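From: Drirnine Sewing and Mending list
Subject: Re: [drirnine-mending] Slippery black florals, and where on earth to cut them out
Sent: May, 9.40 pm

> Hi everyone,
>
> I've got a length of black floral, thin and slithery, bought on a whim at
> the Keane remnant bins and meant to be a wrap skirt before winter is over.
> My table is a round one that seats 4 if they like each other. Every time I
> lay the cloth out, half of it slides onto the floor and takes the pattern
> pieces with it. Has anyone got a method that doesn't involve buying a
> cutting table? I've seen the Skornard folding one at 455 dollars and had
> to sit down.
>
> Also, is it worth matching the flowers at the side seams, or does that
> way madness lie?
>
> And do you prewash this stuff? The bolt end said nothing.

Three questions in one message, and the last one the most dangerous. The prewash thread from last winter went for so long that I changed my digest settings, so I'll give my answer and then hide.

Prewash it. Wash it the way you mean to wash the skirt, not the way the shop would like you to. If you're going to be good and do it by hand in the laundry sink, then do that now. If you know in your heart that it's going in with the towels, put it in with the towels while it's still a rectangle. I skipped this once with a blouse in a similar weight and now own a blouse for a much shorter person. Run a zigzag down the raw ends first or you'll be pulling threads out of the machine filter until spring.

On the cutting. I've never owned a cutting table either, and the Skornard has a cousin that's 570 with the drawers, in case you needed to sit down again. For years I cut on the lounge room floor, until my knees and I had words. These days I do the laying out on the bed and the cutting somewhere hard, and I think of them as two separate jobs on two separate evenings.

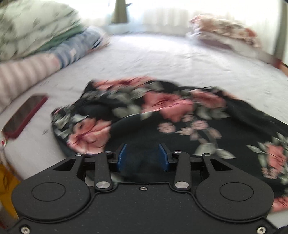 Laying out on a bed works because the bedding grips a bit. A polished table gives slippery cloth nothing to hang on to, but a cotton sheet will hold it more or less where you put it, provided you don't sit down next to it. Strip the doona off, pull the bottom sheet tight and tuck it in hard, otherwise you're laying out over hills. Use a pale sheet if you own one. Black on pale lavender-white shows you every edge, and with black cloth the edges are the whole battle. You'll see straight away where you've got a bunched end or a ridge through the middle, and those are the two spots that go wrong for me nearly every time. The bunched end means the grain is off, so pick that end up, shake it and lay it down again. Don't stroke it flat. Stroking it flat just pushes the problem along to the pillows. With the ridge you can usually lift the nearest long edge and let it drop, and it sorts itself out.

Then leave it alone for an hour. Have tea. Shut the door if you've got a cat, and if you've got a dog, shut it twice.

When it's relaxed, put your pattern pieces on top and weigh them down. I don't pin at this stage, as the pins go through to the sheet and then you've made a skirt with a bed attached. I use tins of tomatoes on the floor, but they roll on a mattress, so for the bed it's flat things: old bathroom tiles, the lids off casserole dishes, the remote. Mark around each piece with chalk. White chalk on black is lovely to see and brushes off if you so much as breathe, so I go over the corners with a few tailor's tacks in whatever thread is nearly finished on the bobbin.

For the cutting itself you do need something hard. Do not cut on the bed. I know someone is going to write back and say they've always cut on the bed and it's fine, and I would invite that person to check their fitted sheet. Roll the cloth up in the top sheet, chalk marks and all, like a strudel, and carry it to your round table. Unroll only as much as fits, cut that piece out, roll up the part you've finished and unroll some more. The sheet underneath stops the slide. It doesn't matter that the table is round, because you're only ever looking at one piece at a time. Put a chair on the far side to take the weight of the roll — if it hangs, it stretches, and you'll cut something that's the right size only while it's hanging.

Scissors over rotary for this, in my opinion, and the longest pair you've got, freshly sharpened. The Vurkier shears are decent and stand up to sharpening, though mine did come with a screw that works itself loose every couple of months. Keep a screwdriver in the sewing box. You should have one in there anyway for the needle clamp.

Now the flowers. How big is your print? That's the real question. With a small scattered print I wouldn't give it another thought. When the flowers are large and pink on a black ground, people's eyes go straight to them, and then it's less about matching the seams than about not having one bloom land smack in the middle of your backside like a target. A wrap skirt has the front overlap to think about too. I'd put my effort there and let the side seams fend for themselves. Lay the overlapping front piece first, while you've got the whole cloth to choose from, and shift it around until you like what's on it. The back goes wherever it fits so long as you've looked for the target. The waistband and ties come out of the leftovers, and you can fold the ties so they're nearly all black.

Check whether the print has a right way up as well. Plenty of florals look as if they go every which way, and then you hang the thing on the door and every flower is drooping on one side and saluting on the other. If it is one-way, you'll need more cloth than the envelope says. I generally allow an extra pattern repeat for each long piece, which in practice means I should have gone back to the Keane bins and didn't.

While I'm here, a few things about sewing it once it's cut. Fine needle, new, out of the packet. Shorten the stitch a little. Hold both threads behind the foot for the first 3 or 4 stitches so the machine doesn't eat the corner. If it eats the corner anyway, start each seam on a scrap and run straight off it onto the real thing. Press with a cloth on top and a cool iron, and test on an offcut first, please, for my sake. For the hem on a wrap, hang the skirt up for a couple of days before you level it. The bits on the bias will drop, and they'll drop unevenly, and it's better they do it on the hanger than at someone's birthday.

Dark thread on dark cloth at night is a misery, by the way. I do all my black sewing before lunch or not at all, and unpicking is strictly for daylight. If you've only got evenings, move a lamp down low beside the machine so that the light comes across the seam. An overhead light just makes it all look like one big hole with flowers in it.

If anyone has a better trick than the strudel I would like to hear it, especially for a double-width piece. I've got curtain lining to do next month and the bed isn't going to be big enough. Prewash opinions to the other thread, please, where I won't see them.

Oh, and about the remnant bins — was there any of the green left?

--
drirnine-mending mailing list
To leave the list, send a message with "unsubscribe" in the subject line
Please trim your quotes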